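Simulated arm keeps hitting the bottle when it goes for the box (class project)

Posted in Student Projects by claltham_lab6

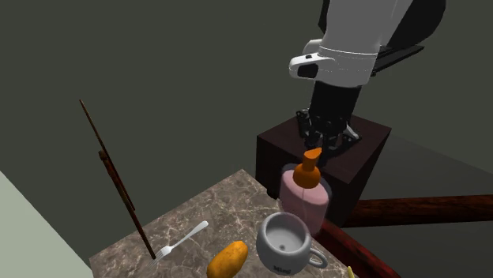 I'm in an intro robotics class and our team of three has to get a simulated arm to pick objects off a cluttered table, one at a time, and put each one in a bin off to the side. The grade is based on 60 trials with the objects shuffled a little between runs. We can miss 14 and still get full credit.

The mug and the fruit are fine now. The problem is the big dark box at the back corner. The arm gets over it without trouble, but when it lowers and closes, the fingers either slide off the top or the wrist swings forward and knocks over the soap bottle standing in front. Once the bottle goes down it usually takes the mug with it and the whole trial is scored as a miss.

Things we tried:
Slowing down the last part of the approach. Fewer knocked bottles, same bad grasps.
Raising the friction on the fingertips. The instructor said we have to put it back to the default.
Changing the random seed. Seed 1568 works almost every time, which makes me think we got lucky with the layout.

The planner is the one that came with the class files. We call it Urkis because that's the folder name. Is this a planning problem or a grasp problem? The demo is in April and we'd like to stop guessing.

carroll_bench

Both, but fix the grasp first.

Check the width of the box against how far your hand opens. If the box is wider than the opening, no top-down grasp is going to work no matter how slowly you come in. The fingers land on the top face, push down, and slip. Your description sounds a lot like that. Print the finger positions at the moment of contact and you'll know in one run.

If the box does fit, turn the wrist before you descend so the fingers come down on two opposite sides and none of them has to pass between the box and the bottle. Our team hard-coded two wrist angles and picked whichever one had more clearance. It was ugly but it passed.

If it doesn't fit, read the rules again and see if pushing is allowed. In our year you could slide an object to the bin and it counted.

For the bottle, see whether the planner is using the real shape or a simple stand-in. In our files the pump bottle was modeled as a plain cylinder, and the spout wasn't part of it. The planner thought it had room and the simulator disagreed. Padding the obstacle by 6 mm took care of most of it for us — more than that and it couldn't find a path to anything near the back.

And yes, drop the lucky seed. Run a batch with different ones and write down which object failed each time.

jilano

just do the box last. if the bottle and mug are already in the bin there's nothing to knock over

claltham_lab6

Thanks to both of you. The box is wider than the hand opens, so that explains the sliding. I asked and pushing is allowed as long as nothing falls on the floor. We had the pick order set by distance from the arm's starting position, so the box was always going first. Changing it to go last was one line.

Still getting a few misses on the fork, but I'll start a separate thread for that.

carroll_bench

For the fork, look at how low your fingertips are allowed to go. The default table clearance in our files was too high for anything flat.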